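Saturday help wanted at my bakery stall, Bonport

Posted March 29, 2025

I've had the stall on the quay at Bonport since October and I've got to the point where I can't serve, wrap, take the money and nip to the loo all by myself, so I'm looking for someone to join me! It's one market morning a week to begin with, up to 9 hours including setting up and packing away, and I pay weekly (no waiting until the end of the month).

I'm not bothered about experience. I had none either when I moved down from Blackburn, and my first batch of rolls could have propped a door open. What I do need is somebody who's happy chatting to strangers, can add up without panicking and doesn't mind an early start. You'd need to be over 16, and you get to take bread home, obviously. 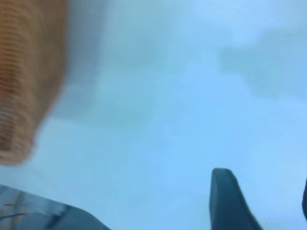
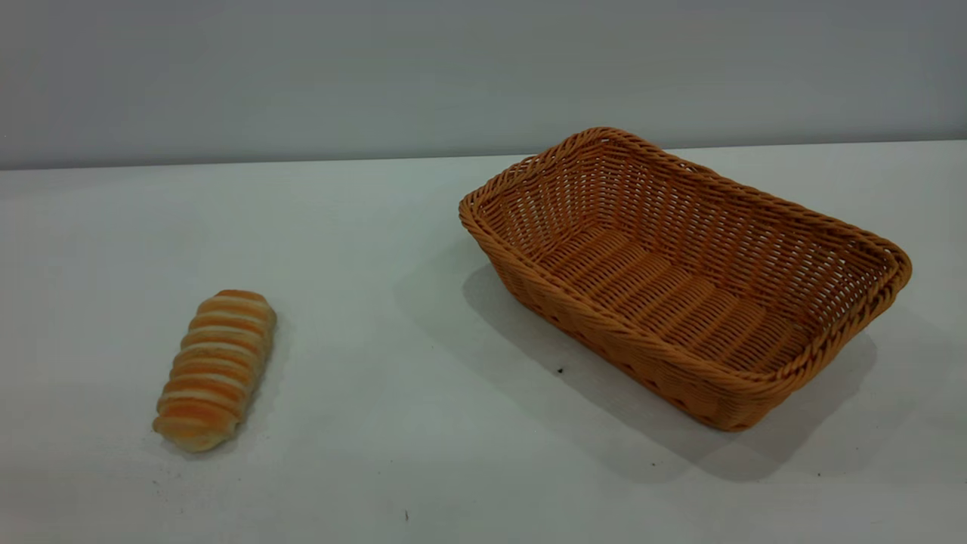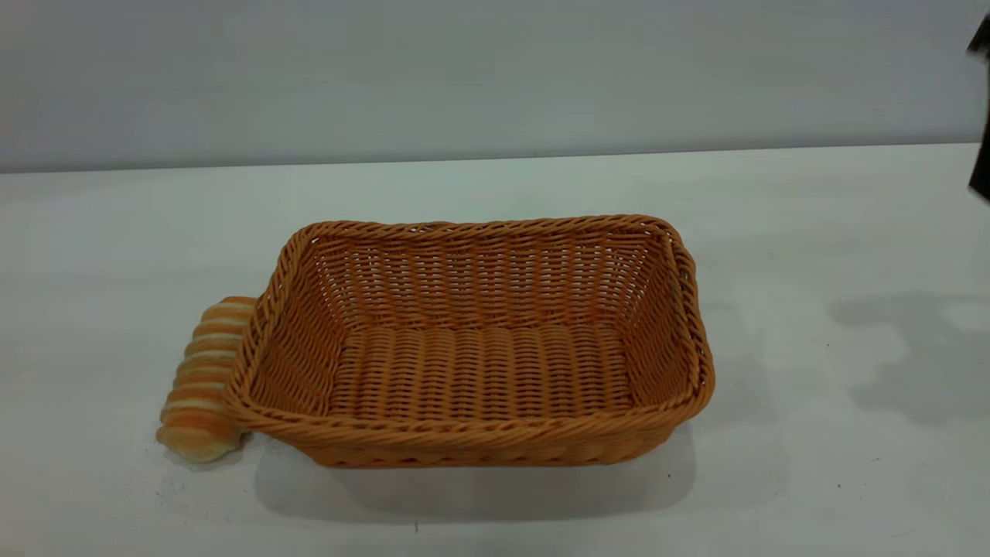
Colin Tunstall says the mornings fly by once the first ferry is in, and that anyone thinking of applying should bring two pairs of socks, as the wind gets in everywhere until 10.

The stall is number 14, next to the Gamirness cheese van. Come and say hello (I'm usually quieter towards the end) or drop a note through the door of the Duster café with your name, phone number and a few lines about yourself. No CV needed. If you can only do the summer, still get in touch, we can probably work something out. I'd like to have someone in place before Easter if I can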